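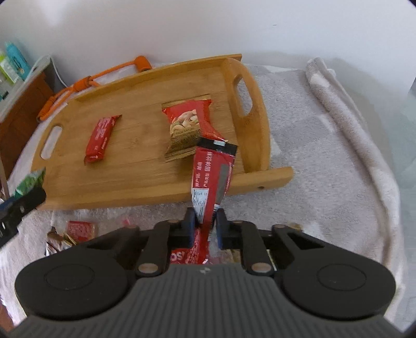 My sister-in-law Marjorie keeps asking when a machine will do her tidying, so I've been thinking about it all week - sorry, this is going to be a few posts!

My feeling is that snacks are a better test than people give them credit for. A box holds still. A foil packet crinkles and slides, and the slippery ones spin away the second you touch an end.

A tray helps, with its rails and corners, but it also means coming down from above, and whatever is lying flat is the hardest to get under.

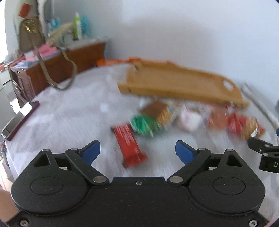 2/ Then there's the cloth. Soft surfaces wrinkle and take the packet with them. Khalil says go slower, I say go wider, and we've been having that argument since October :)

3/ So can they do it yet? One packet at a time, with a person steering, I'd say yes, quite nicely. A whole messy bed of them, alone, while Marjorie is out shopping? I wouldn't promise her that - but I'd love to hear from anyone who has tried it at home, especially with the little skinny sticks.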